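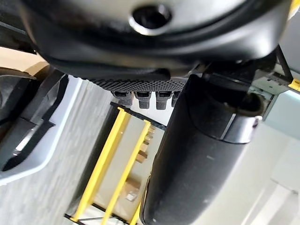 2019-06-16

¡Por fin le ha tocado al amarillo! Llevaba desde la mudanza queriendo ponerme con él y siempre se colaba otra cosa antes: las cortinas, el grifo, las cajas de libros que siguen en el pasillo y que ya ni veo. Hoy me he levantado pronto, he desayunado de pie y me he ido directa al cuarto del fondo antes de que me entrara la pereza.

A ver, que lo escribo por si dentro de un año me río. Es un armazón de metal, una especie de escalerilla o de estante, todavía no sé cómo llamarlo, con los largueros de un amarillo que quita el sueño y los bordes rematados en negro. Lo encontré en el mercadillo de Olport, detrás de una pila de somieres, y me lo traje en el autobús sujetándolo con las rodillas (un señor me preguntó si era una cama para gatos). En la tienda de Psarras me habían enseñado estanterías muy correctas, blancas, con su bolsita de tornillos, y yo decía que sí con la cabeza y pensando en este. Me costó 20 euros. Creo que pagué de más y me da exactamente igual.

Lo tengo todavía tumbado en diagonal, que es como me gusta mirar las cosas antes de decidir dónde van. Así, torcido, parece más grande. Le he pasado un trapo con jabón y luego otro solo con agua, y después me he sentado en el suelo a darle vueltas a la idea, feliz, con la radio puesta. Lo que es pensar, he pensado poco. El amarillo me tenía distraída. Es el de los impermeables de cuando éramos pequeños, el de las botas de agua, ese amarillo que en una tienda te parece una locura y en casa te pone de buen humor hasta cuando vas a por la fregona.

Opciones que he barajado: de pie en el rincón, con las macetas del alféizar, que se me están amontonando; colgado en horizontal encima de la mesa, para las tijeras, las cintas y las pinzas, con ganchos en ese de carnicero; o apoyado en la pared como toallero en el baño. Esta última la he descartado enseguida, pobre, con la humedad que hay ahí dentro. La de las macetas me gustaba mucho hasta que me he acordado de la calathea, que pesa como un niño de tres años y no la quiero ver en equilibrio.

Así que mesa. ¡Colgado! Me lo imagino y me entran unas ganas locas de coger el taladro, pero la pared del fondo es la de ladrillo hueco y no me fío. He bajado a preguntar a Plandura, donde siempre hay alguien con bata azul que sabe de tacos, y he vuelto con unos larguísimos, dos escuadras negras a juego con los bordes y una bayeta que no necesitaba. En total 2140 gramos de ferretería, según la báscula de la cocina, porque sí, lo he pesado todo, me ha dado por ahí. Quería saber cuánto metal estoy a punto de colgar sobre mi cabeza.

Luego he medido. He medido tres veces y me han salido tres cosas diferentes, lo de siempre. He marcado los agujeros a lápiz en la pared y desde la puerta se veía todo caído hacia la ventana. He borrado, he vuelto a marcar. Ahora creo que la que está caída es la casa.

De comer, tortilla y los tomates de ayer. He comido en el cuarto del fondo, en el taburete, mirando el dichoso armazón como quien mira el mar.

Por la tarde he vaciado el cajón de los ganchos, y qué alegría, tenía nueve iguales, de los de Mistusier, los que compré para la cocina del otro piso y daba por perdidos. Están un poco rayados. Los he dejado en remojo con vinagre en un bote de aceitunas y el cuarto entero huele a ensalada. También han aparecido las tijeras de zigzag, un carrete de hilo verde a medio gastar y la llave de una maleta que ya no tengo. La llave la he guardado, no sé tirar llaves.

Lo que no voy a hacer es pintarlo. Lo pensé, lo confieso, un verde salvia muy fino para que fuera con la mesa. Y esta mañana, con la persiana subida, se me ha quitado la idea de golpe. Que la mesa se adapte. Si acaso, pinto yo el taburete de amarillo, y ya son dos.

Tengo los brazos molidos y las uñas negras y estoy contentísima. Mañana no puedo, que trabajo hasta tarde, y pasado tampoco. Me gustaría tenerlo colgado antes de julio, con las cintas puestas por colores y las tijeras grandes en la punta, donde las alcance sin levantarme. Falta comprar una broca del seis, la mía está roma. Y mirar lo del ladrillo. Y sacar el vinagre de ahí antes de acostarme.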